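Florik opens its robotics workshop to the public for the first time

HOLODVILLE, 15 December 2024 – Families, students and a fair few curious neighbours packed into Florik's Holodville workshop for its first open day, and the team is still buzzing! Over the course of the day 2,939 people came through the doors, many of them seeing a robot arm at close range for the first time.

The open day has been in the works since August, when Florik finished moving its test benches over from the old Letier building. Staff ran 17 demonstrations, each about 20 minutes long, and stayed on afterwards to answer questions from all ages.

"We do this work behind a closed door most of the year, so it was a joy to share it," said Aba Alhassan, who leads the Amoah project at Florik. "One girl asked me how the robot knows when to stop pushing. We've spent months on that exact question." 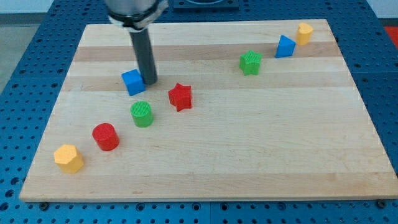
Amoah is Florik's program on teaching robot arms to understand everyday requests, the sort of thing one person might say to another across a kitchen table. Visitors were invited to suggest instructions in their own words, and the team was delighted with how inventive they were. The arm has a plain rod for a tool, so it works by nudging, and the small coloured blocks on the wooden board gave people plenty to talk about: "the blue cube" is simple enough, but "the star" could mean the red one or the green one. Sorting out that kind of muddle is a favourite part of the job for software lead Eyvindur Hafþórsson.

"People are wonderfully vague when they speak, and I love that," Hafþórsson said. "I went home with 100 new phrases scribbled in my notebook – some of them very cheeky."

Florik plans to hold another open day next August, with longer sessions for school groups. Teachers who would like to register their interest can leave their details at the workshop's front desk.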